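4.2 The rack as furniture

Most of the households we visited described the clothes rack as temporary. It was going away as soon as the sheets were done, or when the weather turned, or, in one case, in June. Over 28 home visits we came to treat "temporary" as a technical term meaning "has its own place in the room." Noreen Foley, who had owned the same rack through three apartments, walked around hers without looking at it, the way other people walk around a sofa. 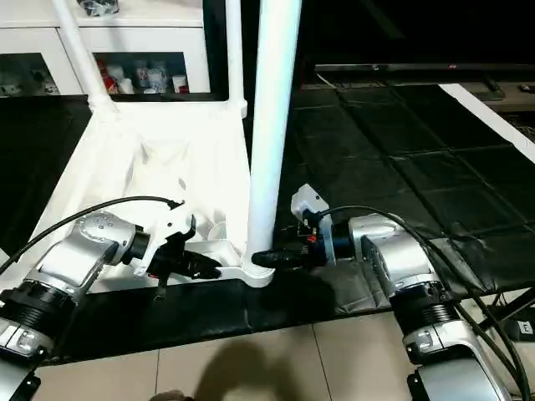
The trouble begins at the foot. A rack built around a tall pole asks for very little floor, which is how it gets bought, and then asks for a good deal of faith when somebody hangs a wet towel on one side. Our diary entries (around 400, of very mixed legibility) return to the base again and again: whether it is level, whether it has worked loose, whose turn it is to fix it. Bríd Doherty gave hers a push every morning before loading it and called this "asking permission." Her mother regarded the practice as soft and used the banister.

Assembly fared no better. People remembered it as quick and then, when asked to tell us the steps, described an evening. The join between pole and base drew the strongest language, some of which Mac Mathúna declined to transcribe. 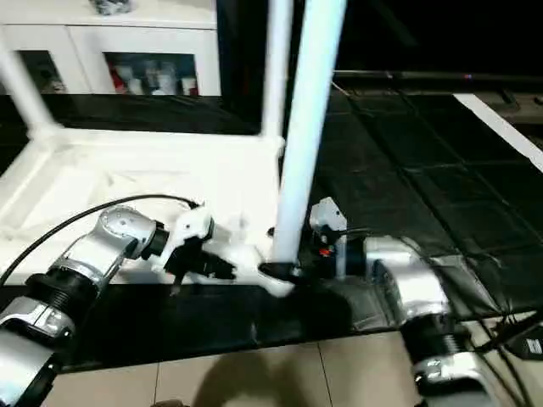 Figure 3. Foot of the tall pole, with the white pipe frame behind it.

We therefore coded the foot separately from the rails and arms, a decision that cost us a second round of coding and most of Brennan's goodwill. Section 4.3 takes up the rails, and the matter of socks.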